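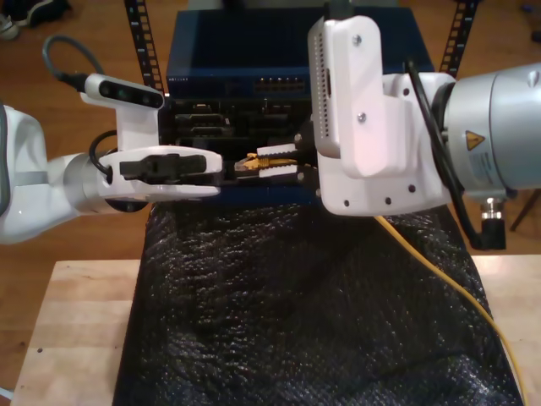
By the operations lead, Ormsby collection room

I have 2646 recordings of a robot dealing with a network cable, and I'd like to argue that most of them are too good.

Some background first, or as much as you need. I run a small room where people drive a pair of arms by hand so that a learning system can pick up the job from what they did. We call the project Dester, for reasons that predate me. The job is putting patch cables into network gear, the sort of thing a tech in a server closet does forty times before lunch while thinking about something else. One arm holds the cable, the other helps, the plug goes in the port. Easy to say!

The way everybody starts (we did too) is to count. How many examples did you get this week? How many can you get next week? You put a number on the whiteboard, and the number goes up, and it feels like progress because it's a number on a whiteboard. And the quickest way to make it go up is to get very smooth at the task and throw out anything ugly. Fumbled the grab? Delete. Plug came in crooked and had to back off? Delete. By March we had a gorgeous pile of examples in which nothing ever went wrong, and we trained on it, and the arms did beautifully right up to the first small mistake. Then they just kept going. Plug against the metal, a little off to one side, pushing away like a kid with the wrong house key.

Well, of course they did. When had we ever shown them what to do about a crooked plug? We'd spent weeks carefully removing every single lesson on the subject.

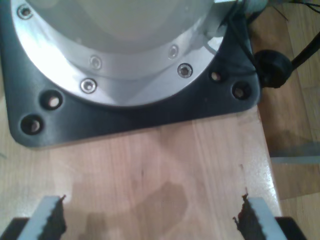
So I went back through what we'd thrown away, or the part of it that was still sitting on a drive (we were lazy about emptying the trash, thank goodness). There were 1072 rejects. I watched a lot of them over several evenings with a bowl of cereal, and I came away pretty embarrassed. Plenty were junk, sure. Somebody bumped the table, somebody sneezed. But a big share were a person getting into a mess and then getting out of it: back up, turn the wrist, let go, grab lower, try again. That's the skill! If you were teaching a new hire you'd want them to see exactly that. I'd take one of those over a dozen perfect insertions, and I say that as the person who used to hit delete.

I know the argument against this, because I've had it with my own boss. If you feed in messy examples, the thing learns to be messy. It'll fumble because it saw fumbling. And there's something to that, I won't pretend there isn't. A recording where the operator wanders around for a minute and finally gives up teaches wandering and giving up. We tried dumping everything back in with no sorting at all and the arms got hesitant in a way that was painful to watch. They'd come up to the port and sort of dither.

What worked better for us was cutting the recordings up. Keep the trouble and keep the way out of it, but mark where the mistake starts so the system isn't asked to copy that bit. It's slow, boring work and it wants a person who has driven the arms, because from the outside a deliberate pause and a lost operator look exactly alike. We used a labeling tool called Fillatel that's fine once you learn the keyboard shortcuts and miserable until then.

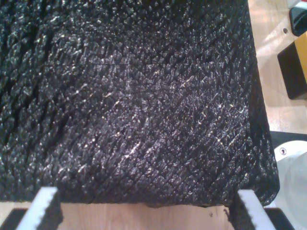
Operations lead, Dester project

The other thing I've gotten stubborn about is who does the driving. We have nine operators. For a while the plan was to have the best two do nearly everything, since their numbers were so good, and I went along with it. I wish I hadn't. Good operators have habits. One of ours always comes in from the left and always pauses a hair above the port, every time, like a golfer. A few hundred of those and the robot has the same habit, and it's useless to you the moment the gear is turned a little and coming in from the left doesn't work.

New people are all over the place, bless them. They grab the cable too high, too low, halfway down the boot. They approach at silly angles and then have to sort themselves out. Mix them in with the old hands and you get real spread, the kind you can't fake by nudging the table an inch between takes (we tried that too, and yes, you should still nudge the table).

I had a long back-and-forth over this with a friend at Grumudard, where they pay operators by the finished example. I think that's a mistake, full stop. Pay people per clean finish and they'll give you clean finishes, all the same shape, and they'll quietly bin the interesting ones before you get to see them. Pay by the hour. Let them have a bad afternoon. Ask them at the end what was annoying, write it down, and set up tomorrow's session around the annoying part.
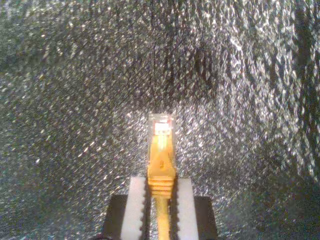 So how many examples do you need before it's worth training on anything?

Fewer than you think, if they're varied. Our first useful run on the sorted set used a small slice of it, and watching that fail told us more about what to collect next than another month of steady recording would have. Train early, see where it gets stuck, then go record people getting unstuck from that exact spot.

I still keep a number on the whiteboard, by the way. My boss likes it. But there's a second one under it now, for recordings where something went wrong and got fixed, and that's the one I look at when I come in with my coffee.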